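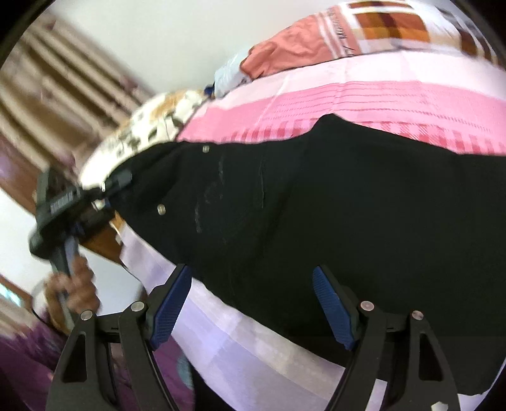 Studio diary – January 3, 2026

The office was closed to clients today and the telephones were switched over to the message service. The hours from nine until four were given to the Rorkwood type library, which the studio has agreed to put in order before the annual report season begins.

The library came to us with the purchase of Lostgate in the fall. It holds 203 font families, of which 141 carry a license that can be traced to an invoice. The remainder were entered in the old catalog with a name and a folder number only. Until their status is settled they have been moved to a locked directory and may not be used in any work that leaves the building. Staff were informed of this by memo before the holiday, and a second copy was pinned beside the proofing table this morning.

Most of the day went to the text faces. The Lostgate catalog listed them by the job for which they were first bought, so that a single family could appear in several places under different titles. The entries are being combined under the name of the family, with the foundry, the license type and the number of permitted seats recorded in the same line. Weights that were never installed are to be noted but not removed.

Patricio Zúñiga attended from ten o'clock and worked through the display faces. He reported that two of the headline families used in the Ukport harbor brochure are licensed for desktop use and not for the web. The brochure itself is in good standing. The online edition is another matter, and it went live with the same headings. He has drafted a letter to the foundry requesting terms for a web license, and Ukport will be told on Monday what has been found and what the studio proposes to do. The cost should fall to the studio. The original estimate states plainly that fonts are included.

A disagreement arose over the condensed sans serif that appears in the Kröger price lists. Mr. Zúñiga considers it a poor copy of a better face and would like it retired. The view recorded here is that the client has used it on every list to date, that its narrow figures fit the columns, and that a change of type in the middle of a contract would mean resetting 200 pages. The matter is deferred to the February review. A specimen sheet with both faces at seven, eight and nine points should be ready by then, printed on the uncoated stock and not on the office copier, which fills in the small counters and flatters neither side.

In the afternoon the naming rules were written out in full. File names will give the family first, then the weight, then the version. Spaces are replaced with hyphens. The word "final" is not permitted in any file name in the library. The rules run to 3 pages and have been placed at the front of the binder, with the old Lostgate key kept behind them for reference – several retired jobs still call for fonts by the former names and will open with warnings if the key is lost.

The scripts and ornaments were not reached. There are also two boxes of printed specimens, some of them quite handsome, for which no shelf has yet been found. They are in the corridor for the present.

Paper for the proof printer is low. An order should go in with the Monday post, along with the letter to the foundry.

Closed at ten past four.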